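Tisden Hangers, data card

Contents: 8 clips of plastic clothes hangers being sorted on a white tabletop, filed by session under Skedthorpe and Laltport. Colour labels follow the Lundgren list.

Sample stills:

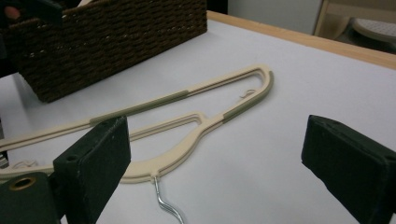
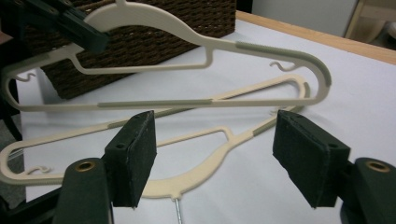
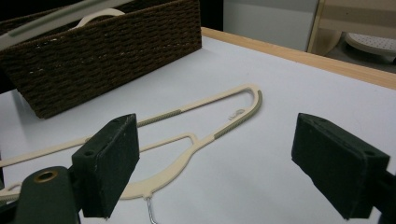
Labels are stored one row per hanger per still, with fields for colour, hook and grip. Colour is "cream" for all hangers in this release. Grip is set to 1 where grey-green strips are visible on the plastic, as in the stills. The hook field covers the metal wire only; the small moulded notch on the inner rail in the first still goes under "notch". Overlapping hangers, as in the second still, get 2 rows. The woven basket in the third has no label.

Known gaps: around 20 rows lack a hook value. Fix planned for version 2.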